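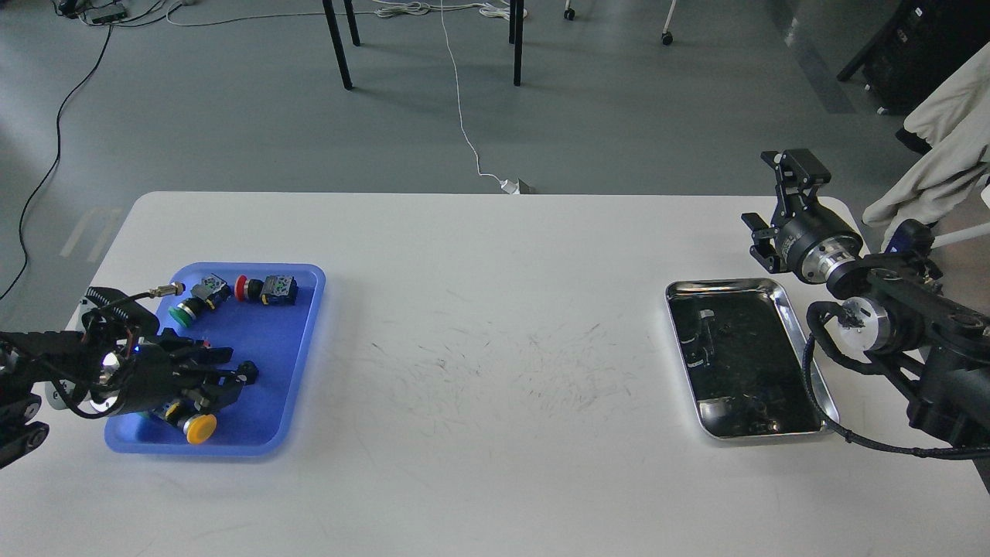 Rakholm switch transfer: faulted episodes

This release holds the episodes we pulled out of the Rakholm switch transfer set after the left arm began dropping out of position control in the middle of a task. The main set is kept separately and does not overlap with this one.

Maintainers: Tincuța Coman (data), Torben Janssen (hardware)
Last updated: July 2025

Task

Industrial push-button switches are picked from a blue plastic tray on the left and placed in a metal tray on the right. Both arms are teleoperated. The left arm picks, hands over above the table, and the right arm places. Loose ring nuts count as parts if they are in the blue tray at the start of an episode.

Contents

90 episodes, each with head camera video, joint positions for both arms, gripper commands and the controller log. Files are named by session and episode number. Episodes were never trimmed, so many of them end with a stretch where nothing moves.
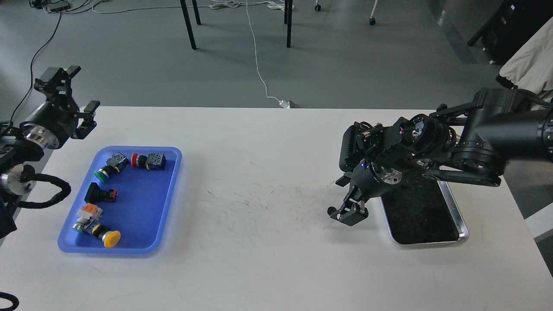

Episodes that stopped before the first grasp are included too. They are short and most users will want to filter them out with the field first_grasp, which is empty in those cases.

What went wrong

The left wrist lost its bus connection for a few milliseconds at a time. The controller was set to hold the last commanded position on a dropout and wait 3 seconds before declaring a fault. During the wait the operator's input was still being queued. When the link came back inside that window, the queue was played out at full speed and the arm jumped to catch up.

In 5 episodes the jump ended in contact with the tray or the table. No one was hurt. Operators at the Sutska bench sit outside the reach of both arms, and the emergency stop was used each time.

Torben traced the dropouts to a connector on the left wrist that had worked loose under cable strain. It passed the continuity check at rest and failed only with the wrist rolled outward, so the first inspection missed it and we kept recording for another session.

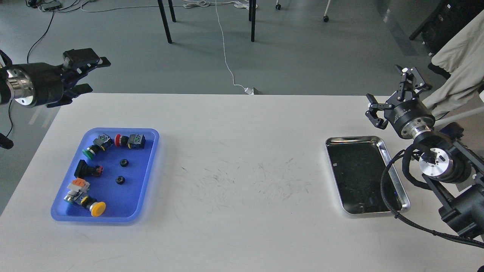 The connector was replaced and the cable was given more slack. The controller now clears the input queue on any dropout and asks the operator to re-engage. We consider the second change the important one — a loose connector can happen again.

Labels

fault_type: dropout, jump, contact, or none_logged
fault_time: seconds from episode start
operator_stop: true or false
first_grasp: seconds from episode start, or empty
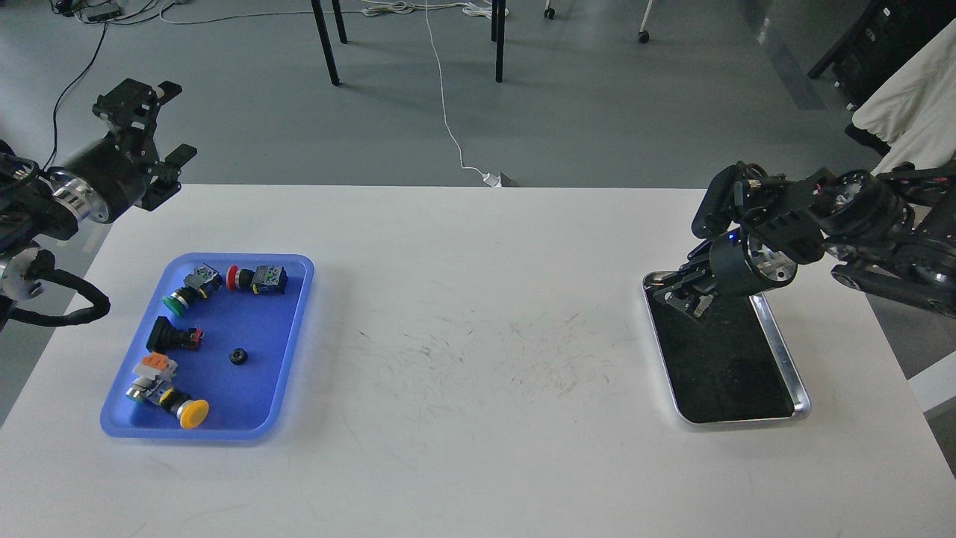

Push-button switches and a loose nut in the blue tray, with the right gripper at the metal tray.

Known problems

Gripper commands sent during a dropout are logged at the time they were queued. The time they were carried out has to be read from the controller log.

fault_type was assigned by hand by Tincuța. Short dropouts with no visible motion are easy to miss, so treat none_logged as unknown.

Do not train a control policy on the jump and contact episodes. The recorded actions do not match what the operator intended at that moment.

Corrections go to the Rakholm tracker, with the session and episode number in the title.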